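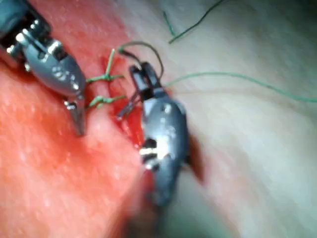 Two tied knots in green suture at an incision.

Suture Storage, Sizing and Returns: Frequently Asked Questions

This site uses cookies to remember your region and account type. Accept all | Manage settings

These answers apply to suture ordered through the Vachon catalog and shipped from the Melach warehouse. They cover handling of stock and do not replace the instructions printed on the package.

How is suture size written?

Sizes follow a gauge system in which more zeros mean a thinner strand. A 4-0 strand is thinner than a 2-0 strand, and a 6-0 strand is thinner than both. Whole numbers without a zero (1, 2) are thicker than 0. The catalog lists the size first, then material, strand length, needle shape and needle length.

Is a 2 the same as a 2-0?

No. Size 2 is a heavy strand and 2-0 is a medium one. This is the most frequent cause of wrong orders. The order form now asks for confirmation when either is entered by hand.

What is the difference between braided and monofilament?

Braided suture is made of several fine filaments woven together. It bends easily and holds a knot well. Monofilament is a single strand. It passes through tissue with less drag, tends to keep the bends it had in the package, and usually needs more throws for a secure knot.

Does color indicate size?

No. Strands are dyed so that they can be seen during use. Many materials are also sold undyed. Package colors identify the product line and vary between manufacturers. Read the label in every case.

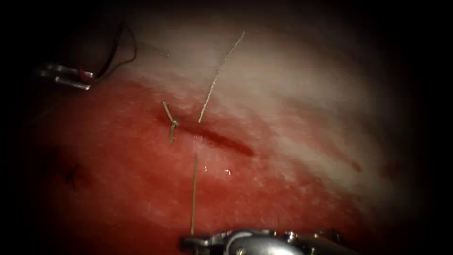 Ngọc Hà wrote that her storeroom had sorted by package color for years and ended up with two materials mixed in the same drawer after a change of supplier. She now sorts by material, then by size, and puts the catalog number on the front of each drawer.

We recommend the same order. Drawer labels can be printed from the account page under Supplies.

How should absorbable suture be stored?

Keep it dry, in the sealed foil, within the temperature range on the box. Many absorbable materials break down in the presence of moisture, and strength loss can begin once the foil has been opened. Do not store boxes beside a sink, against an outside wall or on top of warming equipment.
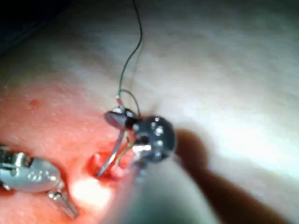
Opened foils must not be returned to the box, even if the strand was never removed. Discard them under your site's policy and record the lot number if your site tracks waste.

Can expired suture be used for training?

Yes, on practice material only. Expired boxes should leave the storeroom and be marked "not for clinical use" on all sides. The Traralley label set includes a sticker for this purpose. Expired absorbable strands may break at lower loads than in-date stock, so they are a poor choice for teaching knot tension.

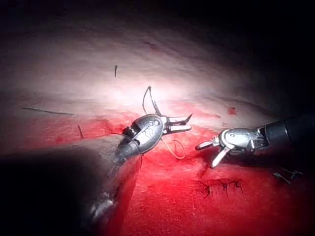 Red staining across the lower half of a pale surface, with an instrument shaft at center.

Which items can be returned?

Unopened full boxes with the outer seal intact. Use Form 777 and enter one lot number per line. Single foils are not accepted. Returns go to the Ororthorpe dock, which closes to deliveries each October for stock count.

Who handles lot number questions?

Send the catalog number, the lot number and a scan of the packing slip to Brayden Friesen in product records.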